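Skadow

A little plain-text catalog for people who own too many hats. I wrote it for myself one January when I bought the same gray beanie twice, and I've been fiddling with it ever since. Version 6 is the one you're looking at!

What it does

You keep one text file per hat in a folder called `hats`. Skadow reads the folder and prints a list you can sort by color, size, or when you last wore the thing. There's no database and no login, and it doesn't talk to the internet at all. My own folder has 119 files in it (I know, I know) and the list comes up before I've let go of the Enter key.

Each file looks like this:

 name: Terncombe fair cap
 type: baseball
 color: navy
 size: M
 worn: 40
 notes: sweatband is going, hand wash only

Only `name` and `type` are required. Leave out anything else and Skadow prints a dash. If you make up your own fields it'll keep them and show them with `--all`, so go wild. I have one called `smells`.

Picking a type

I went back and forth on this a lot. The built-in types are baseball, beanie, bucket, brim and other. I used to have separate ones for trucker caps and dad caps, but I kept filing the same hat differently depending on my mood, so now they all go under baseball and I put the details in the notes. A soft, washed-out denim cap is still `baseball`, with `color: denim blue`. If you really miss the old types, add them to `types.txt`, one per line.

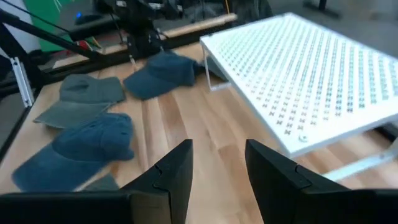
Setting it up

1. Unzip the folder wherever you like.
2. Run `skadow init` and say yes when it asks about the `hats` folder.
3. Run `skadow add` and answer the questions.
4. Run `skadow list --by color` and admire your problem.

Coming from Ryu? Save your old list as CSV and run `skadow import mylist.csv`. Dates come across fine. Ratings don't, sorry, I never used them.

Known problems

Names with a slash in them break the add command. Use a dash for now. Sorting by size puts XL before XS, and I keep meaning to fix that. Lines in `notes` longer than 77 characters get wrapped in an ugly spot, though nothing gets lost.

License

Do what you like with it. If you make it better, send me the changes!

Last updated December 17, 2024

Contact | © Tristgate | Back to top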